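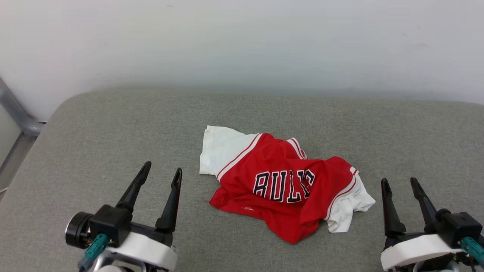

Larnden Garment Trials

The Larnden Garment Trials are a series of side-by-side tests of robot grippers, cameras and arm controllers, carried out on ordinary clothing with a two-armed tabletop robot. They take their name from Larnden, the town where the first round was held in January. The best-known part of the series is the comparison between two-finger grippers supplied by Sisteo and Moynihan, run on the same pair of arms with the same set of clothes. The trials are a favorite among people who work on cloth handling, partly because the tasks are so plain – pick up a shirt, flatten it, fold it – and partly because those plain tasks remain wonderfully hard for machines.

Background

Cloth is one of the most demanding materials a robot can be asked to handle. A metal part or a box keeps its shape when it is lifted, so a controller can plan a grasp from a model and expect the object to stay close to that model. A shirt changes shape the moment it is touched. It can be crumpled in an endless number of ways, it hides parts of itself under its own folds, and the layer on top is often the wrong one to hold.

Earlier gripper comparisons at Larnden had used rigid test pieces such as blocks, cups and short lengths of pipe. Those tests ranked grippers by holding force and by how accurately the fingers returned to a set opening. Results from them turned out to be a poor guide to clothing. A gripper that held a steel block firmly could still close on a sleeve and come up with three layers of fabric, or with none. The garment trials were set up to measure that difference directly.

Test station

The station has two arms mounted along one side of a table, so that both can reach the middle and either can pass cloth to the other. The work surface is covered in gray fabric. A covered surface matters more than it might seem to. On a bare, slick top, fingers can skate along under a hem and push the garment away, while a fabric cover gives the cloth some hold and lets a fingertip press down a little before it closes. The plain gray also helps the cameras, as most garments stand out well against it.

The main camera sits at head height between the arms and looks down over the table. Its view takes in both grippers when they are drawn back toward the near edge, and this resting position is used as the start of every attempt. The grippers are open and clear of the garment, fingers pointing away from the operator's side, and the controller gets one clean look at the cloth before anything moves. Smaller wrist cameras were tried in some rounds (see Cameras, below).

Garment set

The set consists of 40 garments, chosen to give a broad mix of weight, stretch and pattern. It includes T-shirts, dress shirts, towels, a pair of knitted hats and several pieces of sportswear.

The item most often shown in connection with the trials is a red and white basketball jersey garment with "BULLS" in large black letters outlined in white. It has become something of a mascot for the series, and it earns its place. The red body, white sections and striped trim give the vision software strong edges to work with, and the lettering is a lovely natural gauge of how crumpled the piece is. When the cloth is bunched, the letters squeeze together and overlap; one of them may look like a different letter altogether. Software that has learned to rely on print for finding the front of a garment can be badly fooled by this. The trim is easier to follow, and in several rounds the best grasps came from tracing a striped band toward the end of a white section.

Plain garments in the set are harder to see but often simpler to hold. A black T-shirt, for instance, produced the most failed camera readings of any item and very few dropped grasps.

Grippers compared

All grippers in the main comparison have two fingers and an electric drive. Suction cups and needle grippers were left out. Both kinds are used with fabric in industry, but neither suits a robot that is also expected to pick up a mug or open a drawer.

The Sisteo entry uses slim fingers with textured tips. It was the stronger of the two on single layers. Operators found that the narrow tips could be lowered beside a fold and closed on it with very little sideways travel, leaving the rest of the garment where it was. Its weak point was heavy cloth. With thick towels the tips sometimes slid off at the top of the lift, especially when one arm was holding the full weight.

The Moynihan entry has broader pads with a soft facing. It almost never lost a towel, and it was the better choice for passing cloth between arms in the air, where a wide contact area keeps the fabric from twisting. On thin shirts it tended to gather more than was asked for. The result was a firm grasp on the wrong amount of material, a problem that shows up only later, when the fold comes out lopsided.

A third set of fingers, made at the Skellisberg workshop, joined in the second round. These were made to fit the Sisteo drive and have a shallow notch near the tip, intended to catch a rolled hem. They did very well on hems and were middling at everything else.

Procedure

Each attempt begins with the garment dropped on the table by hand from a fixed height, so that it lands crumpled in its own way. The arms return to rest, the camera takes its look, and the controller has 40 seconds to bring the garment to a state in which two separate edge points are held, one in each gripper. The flattening and folding stages are timed separately.

A full session covers 20 attempts with one garment and one gripper type. Fingers are wiped between sessions. Loose threads and lint are cleared from the table cover as well, after an early round in which the vision software repeatedly picked out a stray thread as the edge of a sleeve.

A grasp is scored by what is held when the garment leaves the table:

Clean: one layer, within the target area
Thick: more than one layer, within the target area
Off target: any grasp outside the target area
Miss: gripper closes with no cloth

The category "thick" was added after the first round. It had been counted as a success, and this had flattered the broader pads.

Cameras

The head camera alone proved good enough for choosing where to grasp, and poor at telling whether the grasp had worked. Once the fingers close, they cover the very bit of cloth that matters. Wrist cameras solved part of this. They gave a close view of the fold during the final approach and cut the number of misses on thin fabrics for every gripper tested. They also added cables at the most mobile part of the arm, and in one session a cable snagged on a shirt button and ended the attempt.

Depth sensing was tried with mixed results. It read the height of large folds nicely but smoothed over small ones, and a hem lying flat on the table was almost invisible to it.

Controllers

Two styles of control were compared. The first was a scripted controller, which finds an edge, picks a point on it and moves there in a planned path. The second was a learned controller trained on demonstrations in which a person guided both arms by hand. The scripted version was quicker on flat or nearly flat garments. The learned one was far more at home with a real heap of cloth. It had picked up small habits from its teachers that are a delight to watch, such as nudging a fold with one closed gripper to see what lies beneath, or giving a lifted shirt a short shake before laying it down.

The learned controller was more sensitive to a change of gripper. When the Skellisberg fingers were fitted, it had to be retrained with new demonstrations, while the scripted version needed only a new fingertip length.

Later work

The third round moved the focus from single grasps to complete folds, and allowed teams to fit a different gripper to each arm. Nine pairings were tested. A mixed pair, with slim fingers on one side and broad pads on the other, gave the best overall score on shirts. Work on lighter wrist cables and a fingertip that can sense layer thickness is continuing at Skellisberg.

See also

Cloth manipulation
Parallel gripper
Teleoperation
Two-armed robot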